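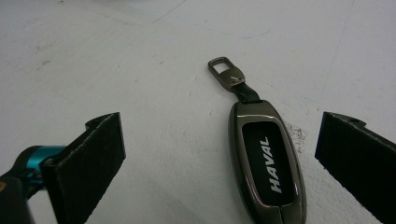

Flatting a comic page in layers: a working method

Flatting is the stage between finished inks and colour rendering. The flatter fills every distinct area of the page with a solid, hard-edged colour so that the colourist can select any of those areas with one click. The flat colours need not be the final colours. They only need to be separate from one another and free of gaps.

This tutorial assumes a scanned or digitally inked page and any paint program that supports layers, a lasso with anti-aliasing switched off, and a fill tool that can reference another layer. Menu names differ between programs, so generic terms are used.

1. Prepare the line art

Open the inked page at its full working resolution. Convert it to greyscale and adjust the levels until the paper is pure white and the blacks are solid. Clean up stray pencil and dust at this point. Then convert the file to the colour mode your printer or publisher has specified, put the line art on its own layer, set that layer to Multiply and lock it.

Name the layer INKS. Save the file under a new name with the page number first, for example 05_Bolmont_flats. Page numbers under ten need the leading zero or the files will sort out of order.

2. Set up the flats layer

Create a new layer beneath INKS and name it FLATS. Fill it with a mid-grey. Any area still grey at the end has been missed, which makes gaps easy to find. White is a poor choice as the base, as it cannot be told apart from an unfilled speech balloon.

Check these settings before making the first selection:

Lasso: anti-alias off, feather 0
Fill: anti-alias off, tolerance 0, contiguous on
Pencil: hard edge, opacity 100 per cent

Do not use the brush tool on this layer. Even a hard brush leaves semi-transparent pixels along its edge, and those show up as a halo once the colourist starts selecting.

3. Work from back to front

Start with the panels. Lasso each panel along the centre of its border and fill it with the background colour. Next fill the large background shapes: sky, ground, walls. Then figures as whole silhouettes, then clothing, then skin and hair, then small items such as buckles and eyes.

Edges should fall under the middle of the ink line, never beside it. Where the line is very thin, zoom in and follow it closely. Where there is no ink line, such as an open contour on a cape, close the shape by judgement and leave a note for the colourist.

On a crowd panel, fill the whole crowd as one shape first. Ask how far it should be broken down before going any further. Laiba Chaudhry, who coloured the second Maltent book, wanted background crowds in no more than six tones, and splitting every coat and hat would have been wasted work.

4. Keep colours consistent

Make a palette file for each recurring character and sample from it on every page. Two adjoining areas must never share the same value, even if both are meant to end up the same colour. If Kazmi wears a navy coat and stands against a navy wall, shift one of them a few points – enough for the selection tool to separate them.

5. Check the page

Hide INKS. Look for grey slivers between shapes, which are most common at panel corners and in hair. Select the base grey with contiguous switched off and zoom to any area that is picked up. Fill strays with the pencil.

Next, zoom in on several edges. Each pixel should be one flat colour or the other. A blended pixel means a tool had anti-aliasing on, and the shape should be refilled.

6. Deliver

Duplicate FLATS, name the copy COLOURS and lock the original. Send a layered file with no compression that discards data. JPEG is unsuitable for flats at any quality setting.

Add a short text file listing open contours, uncertain objects and any page where the light source was unclear. On the Salmont pages the list ran longer than the script for some scenes, mostly queries about which side of the window was night.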